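## 4. Attaching Signs and Labels to Equipment and Doors

Read this section through once before you peel any backing. The Trikden adhesive grabs quickly, and a label that has been pulled up and put back down will not hold as well as one placed right the first time.

### 4.1 Before you start

You will need:

- the sign or label, still on its backing sheet
- a clean cotton rag
- rubbing alcohol
- a soft pencil and a straightedge
- the felt-edged squeegee from the Clidunside kit
- masking tape

Let the labels sit for 4 hours in the room where they will be used. Labels that come straight from a cold truck are stiff and tend to lift at the corners.

**CAUTION:** Rubbing alcohol is flammable. Shut off and lock out the machine first, and keep the bottle away from heaters, pilot lights and hot motor housings.

### 4.2 Preparing the surface

1. Scrape off any old label with a plastic blade. A metal blade will gouge the paint, and the gouge will show through the new label.
2. Wipe off oil and grease with a shop degreaser. Rinse with plain water and dry.
3. Wipe the area again with alcohol on the cotton rag. Work in one direction and turn the rag to a clean face as you go.
4. Allow 2 minutes for the surface to dry. Do not touch it with bare fingers after this step.

**NOTE:** Fresh paint needs at least two weeks to cure. Powder coat can be labeled as soon as it has cooled to room temperature.

### 4.3 Flat surfaces

1. Mark the top edge of the label with a light pencil line.
2. Tape the label in place along that line, backing still on, and step back to check that it is level.
3. Fold the label up on its tape hinge. Peel the top inch of backing and crease it under.
4. Lower the label and press the exposed strip down from the middle out to both sides.
5. Pull the rest of the backing down slowly with one hand while you follow it with the squeegee in the other.
6. Remove the tape. Go over all four edges once more with firm pressure.

Small bubbles will usually go away in a day or two of warm weather. Prick a larger one at its edge with a pin and press the air toward the hole.

### 4.4 Pipes and curved housings

Use the Pellegrini wrap-around style for pipe. The standard flat label is too stiff for tight curves and will spring open.

1. Measure the pipe over its insulation if it has any.
2. Start the label on the side facing the aisle, with the arrow pointing in the direction of flow.
3. Wrap the label around the pipe and lap the free end over the start.
4. Rub down the lap with your thumb for a full minute.

On outdoor pipe, put the lap on the underside so that rain does not run into it. Horizontal runs near the ceiling should be marked on the lower half, where a person on the floor can read them.

### 4.5 Screw-mounted signs

Grusadero rigid signs come with a hole in each corner. Use stainless screws with nylon washers, and stop turning when the washer just starts to flatten. Overtightened screws are the usual cause of cracked corners — we see more of these returned than anything else.

On block or brick, drill for plastic anchors. On hollow doors, use the double-sided foam pads and leave out the screws.

**CAUTION:** Never drill into an electrical cabinet or a fire-rated door to hang a sign.

### 4.6 After installation

Do not wash the label for a day. After that, mild soap and water is fine. Pressure washers should be kept well back and never aimed at an edge.

Write the location of each sign in the log at the back of this manual. For replacement labels, give the part number printed in the lower right corner. Questions about odd surfaces can go to Sumathi Rodrigues in customer support — send the pipe size or panel material with your message.

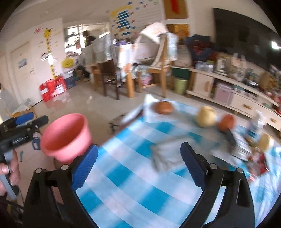

Part numbers ending in R are reflective and need the slower peel described in Section 5.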